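Brallorance to Release Animated Musical "The Clockmaker's Two Daughters" in May

Brallorance

Mar 6, 2026

CLIVTON. Brallorance is delighted to announce that its first full-length animated musical, "The Clockmaker's Two Daughters," is finished and will be released straight to home viewers in May. The movie runs with 26 minutes of songs, all of them new, and it will be out on disc and as a download on the same morning.

The story takes place in Trnka, a river town where every household sets its day by one enormous clock. Ilka and Maren are twins who were separated as babies. Ilka grew up in the clock tower with their father, winding and oiling and climbing ladders. Maren grew up across the water with a family of ferry pilots and has never owned a watch in her life. When the great clock stops on the night before the Lantern Fair, the sisters meet for the first time (on a very crowded bridge, in the middle of a very loud song) and decide to swap places for a day to find out who has been meddling with the gears.

"I have wanted to make a musical since I was small enough to stand on the piano bench, and I still can't quite believe this one is done," said Tavion Okafor, who directed the movie and wrote its story. "We had a cast who would sing anything we put in front of them. There's a number in the second half where both sisters are singing different tunes at the same time from different sides of the river, and the first time we heard it with the full chorus we just played it again, and again, and then we went home very late."

The songs are by Hema Thampi, who also wrote the background score and plays the accordion on most of it. She began with the clock. Its chime is five notes long, and those five notes turn up all over the movie: in the lullaby the father sings in the opening, in the ferry pilots' rowing song, and upside down in the villain's big solo, "A Minute of Your Time."

"The villain got the best tune, I'm sorry, that's how it came out!" said Thampi. "He's a button merchant, he's terribly vain, and he dances with his own coat. I wrote his song in an afternoon. The lullaby took me the whole winter. It has hardly any words in it, and every one of them had to be something a tired father would say."

The score was recorded with a 35-piece orchestra, and the town chorus was sung by local choir members who learned their parts over one long weekend. Many of them are also heard as speaking townspeople, and sharp ears in Clivton may well catch a neighbor selling eels or complaining about the bridge toll.

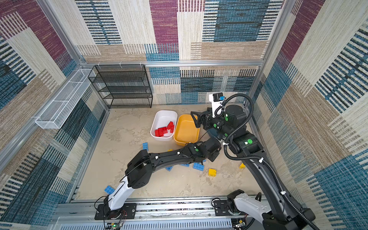 The look of Trnka came out of months of drawing, and the art team is very proud of it. The town is built on a hillside so steep that one family's roof is the next family's front yard, and the artists gave each street its own set of colors so that children can tell where they are without being told. For the weavers' street they went to cloth: overlapping rectangles in magenta-purple, teal-blue, beige and cream, each filled with fine stripes like the woven panels here, some running across and some up and down. Those blocks turn up in the shutters, the awnings and the aprons of the women who sing "Pull the Blue One Through." The ferry side is plainer, with tar black boats and a great deal of fog. The clock tower is all brass and candlelight, and Ilka's bedroom, tucked in behind the number nine on the dial, may be the favorite room of everybody who worked on it.

Animation was done by Cuvton, which joined the project when there was nothing to show but a script, a piano recording and a drawing of a goose. The goose is in the movie. Her name is Mrs. Pendle, she belongs to the ferry family, and she started as a joke in the margin of the storyboards. She now has a chase scene, a nemesis and a short but very heartfelt solo, performed entirely in honks.

Cuvton's animators also took on the hardest job in the movie, which was making the twins look alike without making them move alike. Ilka has spent her life on narrow stairs, so she keeps her elbows in and always looks where she is putting her feet. Maren is used to a rocking deck. She stands wide, swings her arms and bumps into things indoors. Once the sisters trade clothes, the audience can tell who is who from the walk, and a good deal of the comedy comes from everyone in town failing to notice.

"My favorite bit is when Maren tries to do Ilka's walk," said Okafor. "She's concentrating so hard that she goes right past the door, and she has to come back and pretend she meant it. That wasn't in the script. One of the animators tried it, we all laughed, and we moved a whole line of dialogue to make room."

The two leads are voiced by separate performers, and each had to learn to imitate the other for the scenes after the swap. They recorded those scenes together in the same booth, facing each other. The result is wonderfully silly in the comic scenes and rather touching in the tower scene near the end, when the father hears one daughter humming the lullaby and begins to wonder which of them he is listening to.

Families who like to sing along will find a version with the words on screen included with the movie. The lettering was drawn by hand to match the shop signs in Trnka, and a small lantern hops from word to word. The other extras are:

"Five Notes," a visit with Hema Thampi at the piano, in which she plays the clock chime in every form it takes in the movie

"Mrs. Pendle Misbehaves," a reel of early goose drawings with her recorded honks

2 songs cut from the finished movie, shown with their original storyboards

A commentary by Tavion Okafor and the Cuvton animation team

One of the cut songs, "Toll on the Bridge," was dropped when the opening grew too long, and it was much missed by the crew. The tune survives in the movie as a march played by the town band, badly, whenever the mayor comes out onto his balcony. The other, "Not My Shoes," was a duet for the sisters on the evening of the swap. It has been replaced by a quieter scene with almost no music in it, but the recording was too good to leave in a drawer.

A soundtrack album will come out alongside the movie. It holds every song in story order, the longer orchestra pieces, and piano versions of "A Minute of Your Time" and the lullaby. A songbook for voice and piano is also in the works, with the chorus parts set out simply enough for school choirs. Thampi has lowered the top notes of the rowing song for it, at the request of everyone who has ever had to sing them.

Before the release, Brallorance will hold a preview in Clivton for the cast, the choir and their families. There are 55 seats set aside for local children, who are warmly invited to come dressed as townspeople, ferry pilots or geese. Hema Thampi will bring her accordion and lead the audience in "Pull the Blue One Through" before the lights go down, and some of the original background paintings will be on show in the lobby.

"The Clockmaker's Two Daughters" is suitable for all ages. There is one thunderstorm and a mildly frightening moment inside the clock, and the goose comes through both of them unharmed.

About Brallorance

Brallorance makes animated movies and shorts for families and is based in Clivton. Its earlier work includes short musical pieces and story films for young children. "The Clockmaker's Two Daughters" is its first feature.

Reviewers and school music teachers who would like an advance copy or song sheets are welcome to write to the Brallorance press office in Clivton.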